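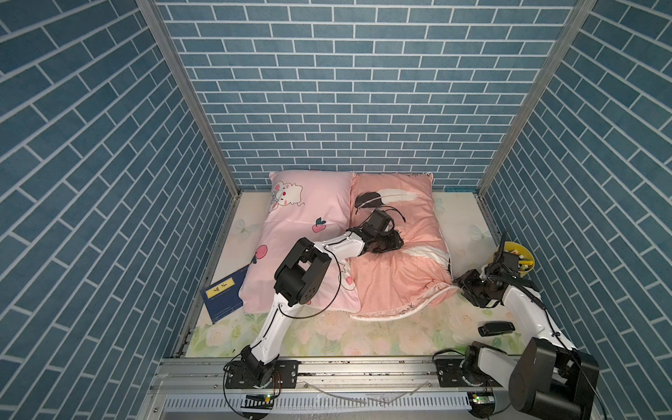 Attachment 1, ticket 3812. Left gripper on the peach pillow, right arm parked above the mattress.

Ticket: 3812
Opened by: Florin Onu
Where: Giltstead shared workshop, back bench
Rig: two arm tabletop bedroom cell, home build
Status: open, workaround in place
Summary: left arm drops off the bus mid grasp, only when reaching across to the right pillow

Problem
Left arm runs the pick routine fine on its own side. Send it across to the right pillow and it faults, maybe one run in three. Gripper closes, starts to lift, then joint 4 stops answering and the whole arm holds position. Have to kill power and rehome. Right arm never does it. Same firmware on both, same config except the IDs.

Log says this every time:
timeout waiting for reply, id 4, retry 7, giving up

Always 7 becuase thats where I set the limit. Raised it to 100 to see, arm just sits there longer before giving up. Put it back.

Tried so far
- Swapped controller boards left/right. Fault stayed on the left arm. Green LEDs lit on both the entire time so no help there
- Reflashed left controller. No change
- Slower speed profile. Fewer faults, still there
- Lighter grasp force. No change
- Ran the same move in the air with nothing in the gripper, faulted on the second go. So not the load
- Took pillows and mattress out, bare floor. Still faults

Telside support (by email) wanted the supply voltage at the moment of the fault. Meter on the left feed, held steady through two faults. They closed their end as "wiring, customer side". Fine.

Update, July, evening
Looked at the cable path finally. When the left arm goes right, the cable loop off the elbow lies over the left pillow and drags. Look at the attachment, you can see it going across the pillow. Near full reach I think it pulls at the joint 4 plug. Wiggled the plug by hand with the arm parked and got the timeout first try. Did it five more times, got it on four.

Plug is the cheap Okex one, no latch. Right arm has the same plugs but its cable is coiled on the upper link so nothing pulls on it.

Workaround
Zip tied the cable to the link either side of the elbow, left a small loop for the bend. 2620 cycles over to the right pillow, zero timeouts. Before this couldn't get through ten.

Still to do
- Order latching plugs, both arms. Asked Urquhart for a price, waiting
- Coil the left cable the same as the right one
- Tie down the white cable running over the front rail between the bases, its just loose
- Brush the rail off, specks all over the top of it
- Rehome offset on left is out a hair after all the power kills, recal before next long run
- Add a plug wiggle check to the startup list

Reply to question from the workshop list: yes the blue brick wallpaper stays, side walls too. Only the lower bit of the left wall is coming unstuck and thats a seperate ticket.

Second question, can someone else use the rig meanwhile. Yes, but left arm on left side only, and don't cut the zip ties. If it hangs, power off at the switch, wait for the LEDs to go out, power on, rehome left then right. Do not push the joint back by hand, I stripped a gear doing that in the first build.

Leaving this open until the plugs are in. Will rerun the same 2620 with the ties off after that and post the log here.

F. Onu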